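We use cookies to remember your settings and to count visits. Accept | Manage

Hand-held grippers: fingers or cloth at fault when folding on a bed?

Csenge Kiss

I'm putting together a folding setup at home. The long-term plan is an arm on a rail, but for now I work a pair of hand-held grippers myself to record the motions, and I play them back later on the Cluvo arm in our shared workshop. I practice on the bed in the spare room because it's the only flat surface big enough.

My trouble is the first pinch. When I go for the edge of a cloth, the fingers pick up the fitted sheet along with it maybe every other try. With a towel on a table I never had this. I have done 6 sessions so far and changed the finger pads after 4 of them, from hard ones to softer ones, and I can't say it helped.

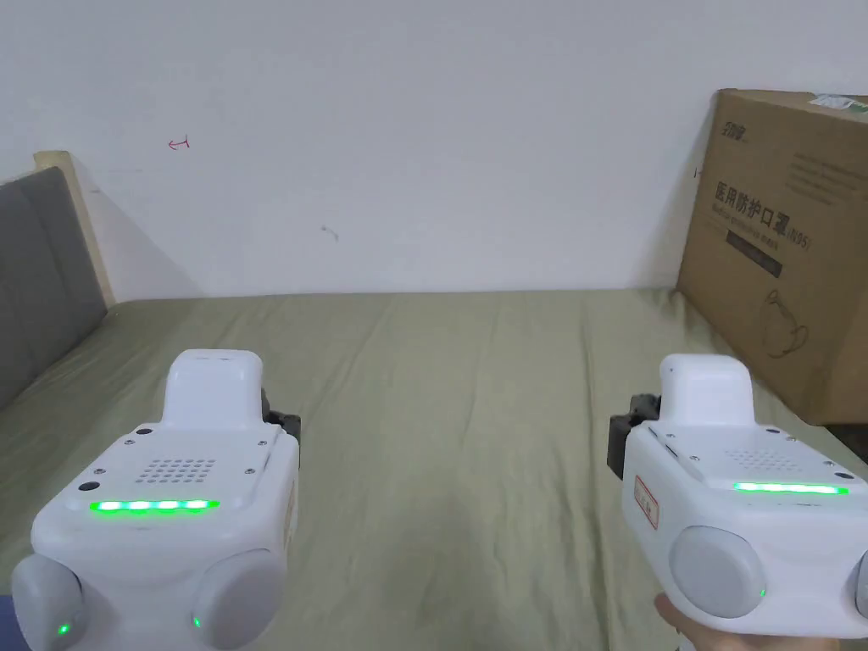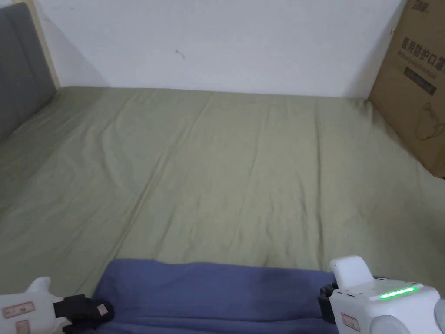
Both grippers over the green sheet, and in the second picture the blue cloth between them.

Should I look for different pads, or is a mattress just a bad place to do this? I would like to keep the bed if I can. The table in the workshop is booked most evenings until November.

porneck_shop

Bed is too soft. Use a table.

Periklis Christodoulou

I don't think you need new pads yet. A mattress gives when you press on it, so the finger tips sink and the sheet comes up between them. On a table the tips stop at the surface and you only get the cloth.

I had the same thing on my couch build. What I did:

Put a board under the sheet. I used a shelf from an old Lengyel bookcase. It only has to cover the part where you pinch, so you don't need to do the whole bed.

Pull the sheet tight before each run. In both of your pictures it has creases, and a crease is easy for a finger to catch. The long diagonal fold in the second one is what I would get rid of first.

Come in lower and slower. I was closing the fingers while still moving down. Now I stop, wait 2 seconds, then close. It looks silly when you play it back but you can trim the wait out afterward.

If you still grab the sheet after that, then try pads. The softer ones grip more of everything, including what you don't want — I went back to the hard ones.

One more thing, about the playback. If you record on a mattress and run it on a workshop table, your heights will be off. Measure from the mattress with the board in place and enter that as the zero, or the arm will push into the table. I bent a finger mount that way.

Csenge Kiss

Thank you, I will try the board tonight. I hadn't thought about the zero height at all.

Contact | Terms | Copyright Clinico Community Help | Back to top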